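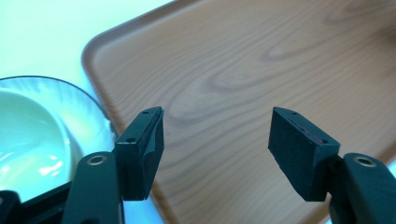
Wood-grain serving tray

ludgate_lad
Evening all. I've been trying to trace what my great-grandad's battalion was up to after they came out of the line in July, and I'm stuck. The family story is that he was wounded in "the big attack", but his service papers are among the burnt ones so I've only got the medal card and a postcard from a hospital. Anyone know if the battalion diary lists other ranks by name?

Makori
Almost never, sorry! Officers get named, the men are usually just a total at the end of the month. I've read 3 of these diaries cover to cover and found two privates, both for medals. Try the casualty lists in the newspapers, they often give a home town.

hinum
I'd start with the hospital on that postcard. If it's a base hospital in France you can sometimes work back from the date. What does the postmark say?

ludgate_lad
Smudged, typical. I can make out July and that's it. The division's losses for that spell are given as 3,114 in one book and 2,021 in another, so I don't even know how bad it was.

isidura
Those could both be right. One may include the sick and the other only battle casualties. Check which dates each author is using as well, a week either way makes a massive difference.

Makori
Not sure I agree, isidura. Sick men were normally returned separately, and that's a gap of nearly 1,100. I'd bet one of them has left out the missing.

isidura
Normally, yes, but not by every author writing it up afterwards! Does either book have a footnote?

ludgate_lad
The bigger one cites the divisional history, the other gives nothing at all. I'll go with the footnote for now and have a go at the newspapers at the library. Will post the postcard wording when I've typed it up, his handwriting is dreadful.

hinum
Please do, and put his regimental number up too if you've got it. Numbers close to his might have surviving papers.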